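Plastic Bags in Pundwood: What Happens to Them After the Store?
Project report by Irina Toma, with Anca Enache
8/23/18

So my topic was plastic grocery bags, and I picked it because my mom has a whole drawer of them (it barely closes!). I wanted to know if other families in Pundwood save theirs too, and what they use them for.

Anca and I made a short survey and left 400 copies at the library and the Sutherland Street market. We got 215 back, way more than I expected! Most people said they keep their bags and use them as trash liners. Lunch came second, then wet swimsuits, and one person stuffs them in boots so they keep their shape.
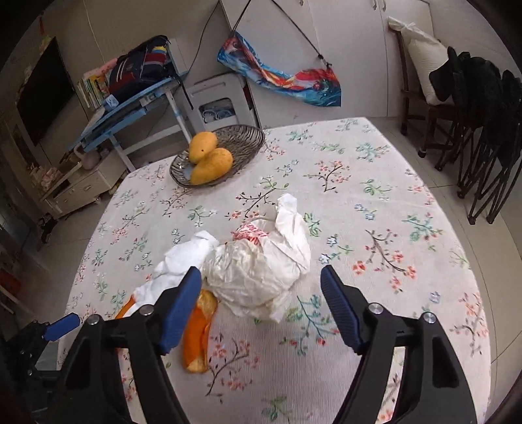 The hard part was the question about throwing bags away. We wrote "often" and "sometimes" as choices, and people clearly read those in different ways, so I left that question out of my chart. Mr. Long told us to use numbers next time, like "2 a week," and he's right. We're redoing that page in September and handing it out at school, where Yaryna Holovko has offered to help with the typing.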